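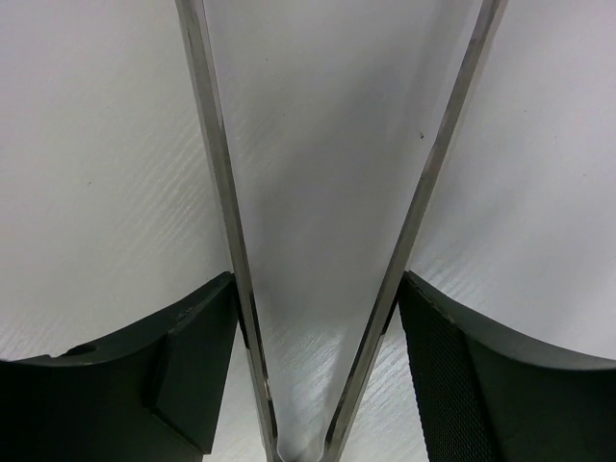
## White worktops, two years on

When the owner of the Grirside holiday flat chose a white textured surface for the kitchen, her sister told her she would regret it. We went to see her on a wet morning to ask whether she had. She asked us not to print her name, as she still lets the place out and would like guests to book it for the sea view.

"I wanted something with a bit of a grain," she said. "The flat white samples looked like the inside of a fridge. This one has fine lines going across it on the slant, and they go a bit silver when the light catches them. In the shade it's just grey."

She ordered it from Wenia after seeing the range in a showroom in Istaldale. The sample she took home was the size of a playing card, and she kept it on the windowsill for nine days before making up her mind. Her husband preferred a dark green called Võ. They had the green put in the utility room, where it has a washing machine on it and he can look at it when he likes.

We asked about dirt, which was what her sister had warned her about.

"It shows specks. Any dark speck at all, you see it. A crumb, a bit of pepper, tea leaves. I don't mind that. I'd sooner see it and wipe it up. My mother had a brown speckled worktop and you only found the crumbs with your elbow."

The texture needs a little more care than a smooth top. She wipes along the grain first, then across it, with a damp cloth and washing-up liquid. She used a cream cleaner once, in the first April, and found it left a chalky film in the lines that took two goes with a soft nailbrush to get out. Since then she has kept the cream cleaner for the sink.

"Beetroot was the other one. I'd left a slice on it overnight. I put bicarbonate of soda on with some water, left it while I had breakfast, and then did it again. I couldn't find the place now if you asked me."

Rolling out pastry is the thing she has given up doing straight on the surface. Flour sits in the pattern and the dough picks it up on one side. She has a board for that now, and another for bread.

She leaves a page of notes for guests, and the kitchen takes up most of it. Hot pans go on the hob or the trivet. Knives are used on a board. Red wine gets wiped up the same evening. She says most people keep to it, and the few marks she has found after a let have come out with soap.

Would she choose white again? She thought about it while the kettle boiled.

"For the kitchen, yes. I wouldn't have it in the bathroom, though, not with hair dye and make-up. And I'd ask for a bigger sample. You can't tell much about a pattern from a piece that small."

Her sister has since had her own kitchen done. She went for oak, and oils it twice a year.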